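Narendra Sandhu
@nsandhu_plates
Thread

1/ I've been buying and selling secondhand plastic dinnerware for six years, mostly plates. People keep asking me how to start, so I'm putting it in one place. Prices are what I see at sales near me. Yours will differ.

2/ Start with plates. Cups crack, lids go missing, and bowls take up too much shelf space. A plate stacks, ships flat and either looks fine or doesn't. I have 300 in the garage right now and they fit on two shelves.

3/ There are two kinds of buyers. The first kind wants opaque colors to match what they grew up with. They'll buy one plate at a time to replace one that broke. The second kind wants see-through colors and buys for looks. They want sets.

4/ Old opaque melamine is the steady seller. Pink and teal move fastest for me. White sits around, but keep a few, as people filling out a mixed set will add one at the end.

5/ Check the eating surface under a lamp, held at an angle. Knife marks show up right away. Light ones are fine if you say so in the listing. If you can catch a fingernail in it, leave it at the sale.

6/ Tea stains come out of melamine with baking soda paste and some patience. Don't use bleach. It dulls the finish and you can't get that back. I ruined 30 plates learning this in my first April.

7/ Please tell buyers no microwave for melamine. Put it in the listing and put a note in the box. I still get a message every month from someone who scorched one.

8/ See-through plates are a different job. Every scratch shows from both sides, so they need to be close to perfect. The good part is the rims. On some of them the edge picks up light and looks lit from inside, and that's what sells them.
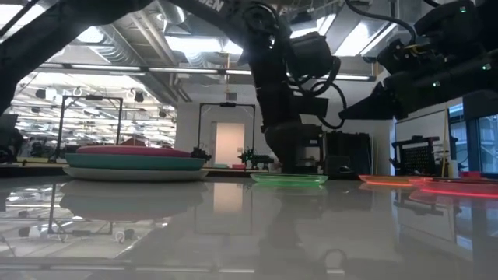

Stack on the left, see-through ones on the right. Look at the edges on the green and the red-pink.

9/ For listings, get the edge. A straight-down photo makes a see-through plate look like a colored circle. Get low, use plenty of light, and put it on a pale surface. My sales on clear colors picked up within a month of changing this.

10/ Maker names. The two I get asked for most are Basow and Ploko. Basow stamped the back in the center and the stamp wears off, so an unmarked plate could still be one. Ploko used a paper sticker, so most have nothing at all. I list those as "unmarked" and leave it there.

11/ Don't guess a maker to get a higher price. Kobina Odoi, who taught me most of this, took back a whole box once over one wrong name in the title. He paid shipping both ways.

12/ Storage: paper towel between see-through plates, nothing between melamine. Keep the stacks short. Mine used to be tall and the bottom plates picked up ring marks from the ones above. Big ones at the bottom.

13/ Shipping: stand plates on edge in the box, never flat. Wrap each one. Fill the gaps so nothing shifts when you shake it. I've sent out over 1,000 and had four arrive broken, all packed flat in my first year.

14/ Where to look: estate sales on the last afternoon, church basements, the back tables at the Agbayani flea market. Ask for the kitchen boxes that haven't been put out yet. I bought 200 plates that way from one house and paid less than I'd spend on groceries.

15/ I'm not covering glass. Different buyers, different packing, and I don't know enough about it.

16/ Someone asked about Wutura plates. I've only had two and they both sold the same day, so I can't tell you much about price. If you have a stack of them, send me a message.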